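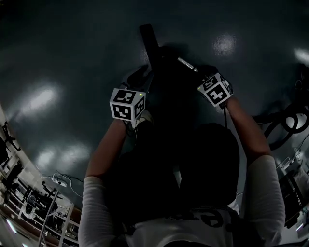
Teaching by demonstration is a way to give a robot a new task without writing a program for each movement. A person performs the task, the movements are recorded, and a learning method turns the recordings into a behavior that the robot can repeat.

Methods

In hand guiding, the teacher holds the arm of the robot and moves it through the task. In remote control, the teacher stays at a distance and uses a joystick, a glove or a second, smaller arm. A third group of methods needs no robot during the recording. The teacher wears printed markers, for instance cubes strapped at the wrists, and cameras calculate from them the position of each hand.

Clorneo

Clorneo is a collection of demonstrations with two hands, begun by Remo Cocco at the workshop in Giselgate. The first version was published on 5 Sep 2021 and contained 600 recordings of 26 tasks. A later version, prepared together with the Andavholm group, added 116 recordings in which one hand holds an object and the other works on it.

Limitations

Markers are lost when one arm covers the other, and strong reflections can also disturb the detection. The human hand has more freedom than most grippers, therefore some of the recorded movements must be adapted before a robot can use them.

See also: Remote control, Motion capture, Whitfield arm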